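Eu tinha prometido a mim mesma que este semestre ia escrever aqui todas as semanas, e depois entrei para o clube de robótica e pronto, lá se foi a promessa! Mas hoje estou de chá na mão, o relatório está entregue e apetece-me contar como vai o Clarno.

O Clarno é o nosso projeto (o nome já vinha do ano passado e ficou). A ideia é ensinar um braço robótico a arrumar uma mesa: dizemos-lhe o que queremos, ele procura o objeto, agarra-o e põe-no no sítio certo. Parece simples quando se escreve assim numa linha, eu também achei. Só que o clube tem um braço para 17 pessoas, e esse braço passa mais tempo à espera de peças do que a trabalhar, por isso quase tudo o que fazemos é em simulação. Usamos o Toneo, um simulador em que montamos a mesa, espalhamos coisas por cima e deixamos o programa treinar durante a noite enquanto nós dormimos (ou fingimos que dormimos, em semana de testes).

A minha parte são os cenários. Confesso que ao princípio fiquei um bocadinho desiludida, queria era mexer no código do controlo, mas agora não trocava! Passo tardes inteiras a escolher modelos 3D e a pensar onde é que hei de pôr cada um. Uma mesa só com cubinhos coloridos não ensina grande coisa, e por isso vou misturando formas, tamanhos e materiais à vontade.
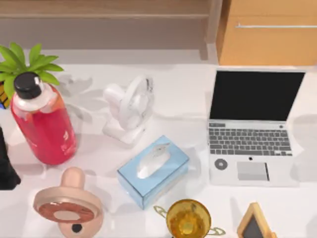 O que me dá mais gozo são os objetos difíceis. Uma caixa de lenços, por exemplo, tem umas faces direitinhas que são ótimas para agarrar, mas o lenço a sair por cima baralha tudo. As taças com asas são outra guerra: pega-se pela asa ou pela borda? Andámos a discutir isto uma reunião inteira e acabámos por deixar as duas hipóteses. E os portáteis abertos... bem, com esses a regra é não lhes tocar, têm de ser contornados, e o nosso programa ainda tem uma fé enorme em linhas retas.

Já vamos em 439 cenários gerados. Muitos são variações uns dos outros, claro, mudo a luz, rodo umas coisas, troco uma garrafa de sítio, mas há um grupo feito à mão de que tenho bastante orgulho. Os meus preferidos são os que têm coisas fora de escala, tipo uma chupeta gigante no meio do material de secretária. Faço-os quando já estou cansada e depois são esses que apanham os erros mais esquisitos!

Em novembro vamos à Cirillo, a competição entre clubes, que este ano é em Ultolstead. Cada equipa leva 4 pessoas e tem duas tentativas por prova, com mesas que só vemos na altura. Eu vou! Ainda nem sei bem o que levar na mala, mas já tenho uma lista de snacks para o comboio.

Até lá falta-nos resolver as sombras (o programa continua a confundi-las com objetos escuros) e convencer alguém a fazer o cartaz. Se alguém desse lado souber desenhar, a caixa de comentários está aberta.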